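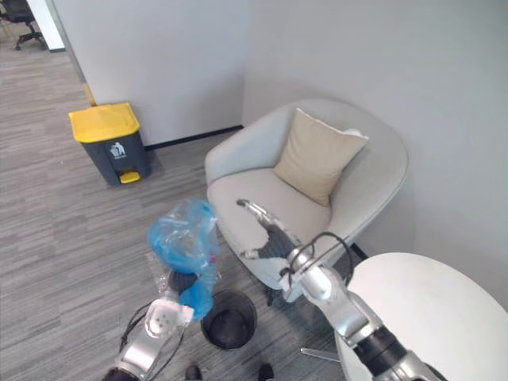

Zikska issues house rules for cleaning robots in shared lounges

4/25/24

Building services company Zikska has published a set of working rules for two-armed robots that tidy lounges and waiting areas in its office buildings. The rules take effect in July and apply to the company's own machines and to any brought in by outside contractors.

The 14-page document was drafted by Ratree Paisan, who runs safety for the company's office sites, with Tamás Erdős of the contractor Evard. It sets limits on arm speed near people, says who may stop a machine, and lists what a robot may pick up without asking first.

Paisan said most of the drafting time went into that list. Empty packaging and used bin liners are on it. Bags, phones, papers and clothing are not, and a robot that finds one must leave it in place and send a note to the front desk. 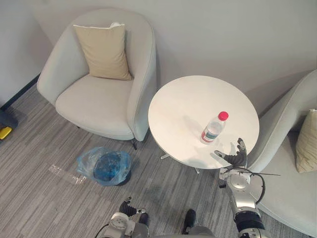 Drinks have a section to themselves. A container with anything left in it counts as somebody's property for 30 minutes after the robot first records it, and only then may it be cleared. Caps must be on before an arm lifts a container over carpet or upholstery. A plastic water bottle with its red screw cap on, standing on a lounge table between two armchairs, would meet the cap rule, but the waiting time would still apply if it held any water. Open cups are left for staff.

Liners are to be carried low and kept clear of the robot's own cables. A robot holding a liner may not start a second task with its other hand unless that task is part of the same disposal job. 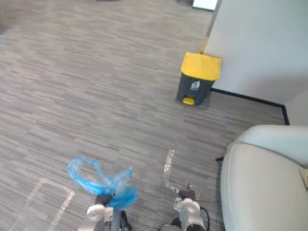 Floor markings used to set up a robot's work area must be logged and checked at the start of each shift. Pedal bins, chairs and side tables can be moved by visitors, so the rules tell operators not to rely on a stored map alone.

Every stop, drop or contact with a person must be reported the same day. Records will be kept for 360 days.

Zdzisław Gajewski, operations manager at Evard, said the company had asked for a longer list of permitted items but accepted the shorter one. "We can work with it," he said. "We would like to look at cups again once there are some records to go on."

Operators will take a short course before July. Questions about the rules go to Pornthip Rojanasak in the Zikska site office.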